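空着的挂钩

我在中文环境里生活的时间不算短,但写长一点的文章还是慢,请读者原谅我有时候用词太规矩。今天想谈的题目很小:家里的挂钩和篮子,应不应该一直挂满。

我的意见是不应该。我认为一个房间里最有用的收纳,是那些现在空着的收纳。

我搬进现在的公寓是在五月。房东留下一面带孔的墙板,我很高兴,第二天就去一家叫 Drolletti 的家居店买挂钩。店里的样板间非常漂亮,每个钩子上都有东西:剪刀、胶带、小刷子、一把从来不会有人用的铜勺。我照着样子买,照着样子挂。两个星期以后,墙上没有一个空位。这时候我才发现一个问题:每次桌上多出一样东西,我没有地方放它,只好让它留在桌上。墙是整齐的,桌子是乱的,而我每天用的是桌子。

后来我把墙上的东西取下来一半。说实话,做这件事的时候我有一点舍不得,好像把钱取下来一样。铜勺送人了,小刷子放进抽屉,胶带只留一卷。取下来的第一个晚上,我回家,把钥匙、围巾和一个布袋都挂上去,一共用了不到一分钟。以前这三样东西会在椅子上过夜,有时候过好几夜。

朋友们对这个做法有不同看法。有人说,空钩子看起来像没有住完的房子。有人说,买了不用就是浪费。第二个意见我认真想过。我算过自己在挂钩、篮子和盒子上花的钱,到今年为止是 2,631 元,这个数字让我不好意思。可是浪费发生在我多买的时候,它不发生在钩子空着的时候。一个空钩子在等东西,停车场里的空位也在等车,我们不会因为看见空位就说停车场失败了。

孩子的玩具更能说明这个道理。我姐姐家有两个孩子,一个四岁,一个五岁。她以前用一种很细的分类法:积木按颜色分,每种颜色一个盒子,毛绒玩具另外有一个架子,架子上还贴了标签。这个方法是她从一本叫《Odar 家事手册》的小册子里学的。分类的时候孩子们觉得好玩,收拾的时候就不好玩了。四岁的孩子拿着一块绿色的积木,站在几个盒子前面,想很久,最后把积木放在地上,走了。

我劝姐姐只留一个大篮子,而且篮子要在游戏开始之前就是空的,放在孩子够得着的高度。她不太相信。她说,积木和毛绒玩具怎么可以放在一起?我问她,为什么不可以?积木不会弄坏毛绒玩具,毛绒玩具也不会弄坏积木。分开它们,是大人的眼睛需要,孩子的手不需要。

我还想替“散开的玩具”说一句话。许多人一看见积木分散在地上,就觉得这是乱。我觉得要看是什么样的散。如果东西不多,每一块都看得见,旁边又有空的地方可以收,那只是游戏的一个状态。红的、蓝的、黄的、绿的,躺在浅色的地面上,角落里再倒着一只小羊,这样的地面其实很容易收拾。真正的乱是另外一种:东西堆在东西上面,你想收,可是所有的篮子已经满了。

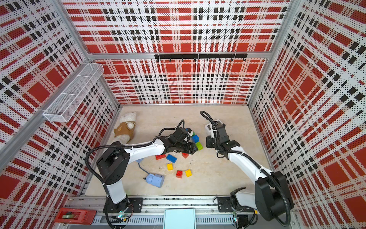 几个我自己遵守的规矩

我不喜欢给别人定规矩,下面这些只是我在自己家里试过,觉得可以继续的。

第一,每一排挂钩至少空两个。不是买来以后慢慢空出来,是从第一天开始就空着。我家门口那一排,最左边的两个钩子平时什么都不挂,留给客人的外套和下雨天的伞。

第二,网篮优先于有盖子的盒子。网篮看得见里面,所以不需要标签。有盖子的盒子适合一年用一次的东西,比如节日的灯。我有一个 Casley 牌的盒子,盖子很紧,放进去的东西我基本上都忘记了。

第三,墙面可以热闹,墙上的东西要少。这一点我和很多写收纳文章的人意见不一样。他们喜欢全白的墙,说花纹会让房间显得乱。我反而喜欢格子,红黑白的大格子也可以。花纹是平的,它不占地方,也不会掉下来。一面有格子的墙,配一排空的黑钩子,我看着很舒服。一面白墙挂满了工具,我看着就累。

第四,毛绒玩具不必坐好。我姐姐每天晚上要把它们扶正,排成一排,像开会。后来她不扶了,孩子们没有提出意见。

当然,我的办法有它的条件。厨房可能不适用,做饭的人需要手一伸就拿到铲子,钩子空着反而要多走一步。修自行车的人、做木工的人,大概也会反对我,他们的墙挂得满,但是每一件都天天用,这种满我是尊敬的。我反对的是为了好看而填满,是看见一个空钩子就想去买东西来配它。

姐姐最后用了大篮子。她还保留了一个小盒子,专门放小汽车,她说这是她的底线。我没有再劝。上个周末我去她家吃饭,外套挂在门口,钩子是空的,我不用问挂在哪里。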